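Small tables, short cables

A table used for close work needs very little on it. Lamp, flex, one ornament: the order in which they are placed decides how much surface is left. Drurndale, which lets furnished rooms above Ponda, keeps 14 tables on this plan. The lamp goes down first, its base well back from the front edge.

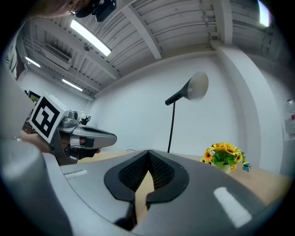

Artificial flowers come second. A small pot has a narrow base and a wide head, so clearance is measured at the petals. Drurndale allows 123 mm between the outermost bloom and the lamp stem.

The flex takes longest. It should run across the back and drop at one side, on the side nearest the socket. Slack left on the surface moves whenever the lamp is turned - and it gets turned daily.
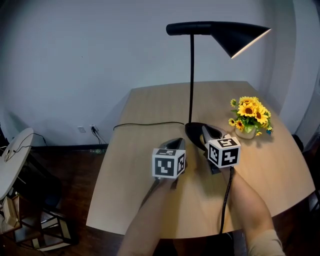

Jeferson Vieira would put the flowers on a shelf and leave the whole table to the lamp, a view he has held since the Weerakoon refit in November.

The case against is glare. A conical shade on a horizontal arm throws a hard-edged pool, and something yellow at the back corner gives the eye a resting point.
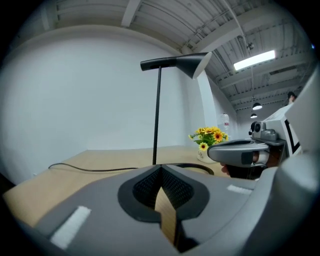
Shade height is set last, at 40 cm from the surface to the lower rim. Grondcombe tables are higher and need the arm re-set - check the base for wobble afterwards.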